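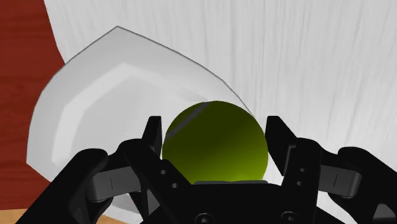 Computer rendering: a tennis ball between the black fingers of a gripper.

Laston completes vacuum test of water-fuelled thruster

Trimholm, 6th November

Laston has finished a 98-hour firing test of its Nostulach thruster, a small engine for satellites that uses water as its propellant. The test took place in the vacuum chamber at the company's Trimholm site.

The thruster heats water into steam and pushes it out through a nozzle. It gives less thrust than engines burning hydrazine, but water is cheap and safe to handle on the ground – technicians can fill the tank without protective suits.

An earlier run in August was stopped after 38 hours when a valve began to stick. The valve has been redesigned and showed no fault this time. The tank was refilled once, at hour 70.

Nostulach is being developed with Dervishi, which makes the heater and its control electronics. The two companies plan to fly it on a test satellite in 18 months. A launch provider has yet to be chosen.

Test data will be available on request from the Laston press office.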